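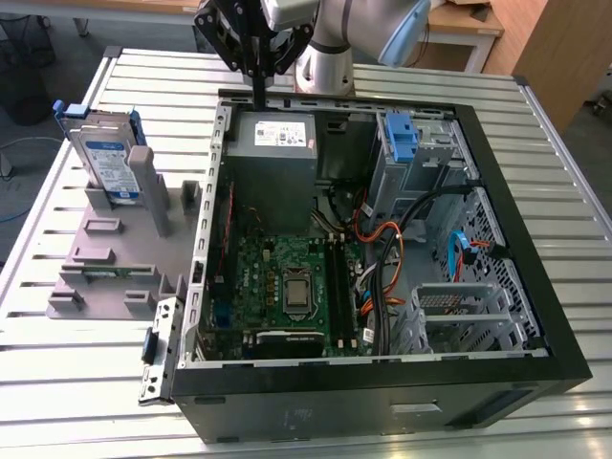

What order do you take an old office tower apart in if you want to keep the parts?
Drive first, then memory, then any cards, and leave the power supply for last. Its cables are wrapped around everything and you'll only fight them twice otherwise.

skorik_attic wrote:
Thanks for that, Funari! I have a Dell tower from my late uncle's office and would love to save whatever is still good in it, and the family photos on the drive most of all. Do I have to unplug every single cable before the drive will come out?

Funari wrote:
Only the two going to the drive, the data one and the power one. Pull on the plug and never on the wire. If yours has a blue plastic latch on the cage, squeeze it gently – they get brittle with age, and I've snapped 6 or 7 of them over the years. 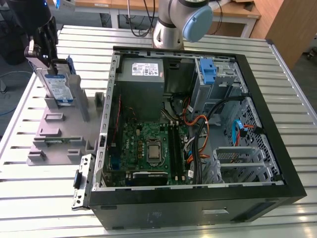
Hard drive out of the case, memory slots empty, processor still in its socket.

Stirness wrote:
I'm going to disagree a little with my friend Funari. I like the graphics card out before anything else, so there's room for my big clumsy hands, and I've done it that way since my very first teardown (a beige monster that weighed more than my dog).

Funari wrote:
Ha, fair enough, but then you're leaning over the drive the whole time with a screwdriver! I'd want those photos safely on a shelf first.

Hala El Khatib wrote:
Either way, please copy the photos before you do anything else with that drive. And put the memory in a proper anti-static bag, skorik, a sandwich bag won't do.

skorik_attic wrote:
Drive first it is, then. I'll try it in July when my sister visits.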